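How to Wrap a Three-Slice Sandwich So It Survives Until Lunch

Posted February 2022 in Packed Lunches
478 shares | 29 comments

I have eaten a great many bad sandwiches at my desk, and I made nearly all of them myself. The fillings were fine at seven in the morning. By noon the bread had absorbed the tomato, the lettuce had gone for a walk around the bottom of the bag, and what I was holding could best be described as a salad with a grudge.

I blamed the bread for years. Then I blamed the bag. Eventually I got around to blaming the person wrapping it, and things improved.

This is the method I use now for a double-decker: three slices, two fillings, wrapped tight in plastic and packed standing up. It takes a few minutes longer than throwing everything in a box and hoping. If you already have a system and your lunches arrive in one piece, congratulations, go do something more interesting with your day.

What you need

Three slices of soft white bread, as close to the same size as the loaf will allow
Soft butter or cream cheese
A filling with some color and crunch (I use shredded carrot)
Lettuce, the ruffled kind
Plastic wrap
A knife you have sharpened this decade
Paper towels, more than you think

You may substitute a grown-up bread with seeds in it. I do, on weekends, when I'm trying to impress myself. For wrapping, though, soft white bread is very hard to beat. It gives a little when you pull the plastic, and a crusty loaf will fight you the whole way and then punch a hole in the wrap.

Drying the fillings

Everybody skips this step, and I did too until the soggy November when I ate the same carrot puddle every day and finally learned something.

Shred the carrot on the fine side of the grater. Pile it on a paper towel, fold the towel over, and squeeze it over the sink. You'll be surprised and slightly offended by how much comes out. If you're using tomato in place of carrot, slice it thin, lay the slices on the towel, salt them, and leave them alone while you do the dishes. Blot before using.

Now the lettuce. Wash it, shake it, and then dry each leaf flat between towels. A salad spinner works too. I owned a Prumel spinner once and it was very good right up until the handle came off in my hand, so I'm back to towels.

Dress the carrot last, and lightly. A teaspoon of mayonnaise and some pepper will do it. If it drips off the spoon, it's going to drip on your trousers.

Building it

Butter one side of the first slice, all the way to the edges. Butter is waterproofing here and should be applied with the seriousness of someone painting a boat. Spread the carrot on in an even layer and stop a finger's width short of the crust.

Butter both sides of the middle slice. Yes, both. Yes, it's awkward. Do the first side, put it face down on the carrot, then do the top while it's lying there. Trying to butter the second side in the air is how I lost a slice behind the stove.

Fold the lettuce so that the frilly edges face out and the thick ribs are lying flat. Two leaves are enough. Lettuce is mostly air and it will compress, but not indefinitely, and a sandwich with too much of it in there opens up like a book whenever you look away.

Butter the last slice, put it on top, and press down gently with your palm. Then leave it for a few minutes with a small cutting board on it. I use a Stiltska board that's too small for any other purpose. A paperback also works if you put something clean between it and the bread.

Cutting

Trim the crusts if you like. I trim mine and eat them standing at the counter, and I don't count those as food.

Cut straight down in one long sawing stroke, with no pushing. Pushing squeezes the fillings out of the side and flattens the bottom slice. Wipe the knife before the second cut or you'll smear orange all over the green half, which tastes exactly the same but looks like the work of a toddler.

Wrapping

Tear off a piece of plastic a good deal bigger than seems reasonable. Lay it on a dry counter and smooth it out. If it has already stuck to itself, ball it up, say what you need to say, and tear off another.

Set the sandwich in the middle with the cut side down. Bring the near edge of the plastic up and over, pull it snug, and tuck it under. Roll the sandwich away from you one full turn. The layers should stop sliding about at this point. If they don't, unroll and pull harder.

Gather the loose ends and fold them in toward one narrow side, so that all the bunching is in the same place. That end becomes the bottom.

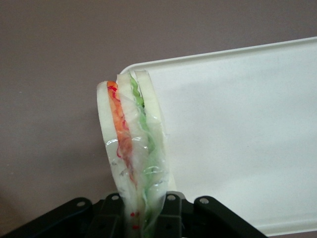 The other end should be nearly smooth, with a single layer of plastic over it where you can manage one. Wrinkles along the sides are nothing to worry about. I've seen people smooth them out one at a time with a credit card, and I hope they have someone to talk to.

Packing it upright

Stand the wrapped halves on their bunched ends in a snug container, with the slices running up and down. Standing like this, the bread isn't carrying the weight of everything above it, and nothing gets to drop an apple on it. Fill any gap with a folded napkin. You'll want the napkin later anyway.

I use a square Amadi tub with a lid that almost closes. Before that I had a fancy Plultlow lunch case with a compartment for everything except a sandwich. Any box with straight sides will do.

Keep it in the fridge until you leave, and put an ice pack in with it if there's mayonnaise involved and no fridge at the other end. Make it the same morning if you can. The night before is acceptable with carrot. With tomato, you're on your own.

If it still goes wrong

Soggy in the middle: you only buttered one side of the middle slice. I know you did.

Fillings slide out when unwrapped: peel the plastic down from the top a little at a time, and leave the bottom wrapped while you eat.

Bread tears during rolling: the butter was too cold. Leave it out longer next time.

Someone at work ate it: outside the scope of this page, though I've found that labeling it "liver" helps.

29 comments | Share this page

Back to top | Contact | Copyright 2022, all rights reserved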